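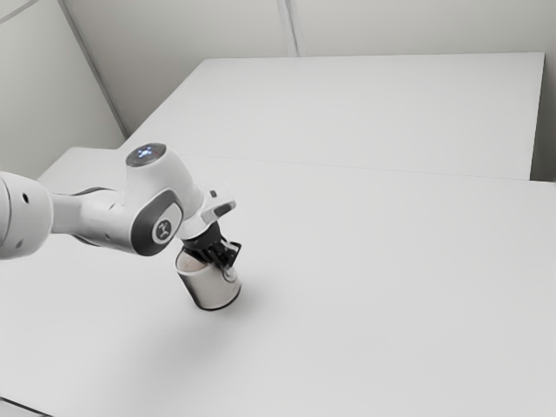 I finally gave the spare room back to my grandmother's recipes, and I have been meaning to write about it since June, when the boxes came home with me from the house in Skuscombe. There were 29 index tins (she called them tins even though half of them were cardboard) and I'd promised the family I would type the whole lot up before anybody was allowed to argue over who got the originals.

I should say that I had no idea what I was agreeing to. She wrote on whatever was close by. The good lemon cake is on the back of a gas bill. Her chicken and rice is split between two cards that were filed in different tins, one of them under "Church," and I only matched them up because both had the same brown ring from a coffee cup. A few list the ingredients and then just say "you know the rest," which I'm sure was true for her.

My first week I got through 10 cards and felt like a hero. Then I worked out that there were 2,954 of them and had to go and sit on the porch for a while with the dog.

What got me moving again was cooking from them instead of only typing. I picked one card a night, made it exactly as written, and kept notes. The cornbread needs a hotter oven than she says, or maybe her oven simply ran hot – I'd believe either one. The pickled beans are wonderful. The ham salad I will type up with love and never make again.

There have been some nice surprises along the way too. She clipped things as well as writing them, and one tin is nearly all from the back of Mavuren flour bags, with her corrections in pencil right over the printed amounts (less sugar, always less sugar!). Another has bus schedules mixed in with the pie crusts, and I've decided to leave them where they are. They tell me what kind of day it was.

I've now passed 1,000 cards, and I've gotten a lot faster at reading her sevens, which look just like ones if she was in a hurry. My cousins get a new batch by email every couple of weeks and write back to tell me which ones I've spelled wrong. Next up is the tin marked "Company," and I peeked – the very first card is a gelatin ring with shrimp in it. I'm making it for supper on my birthday.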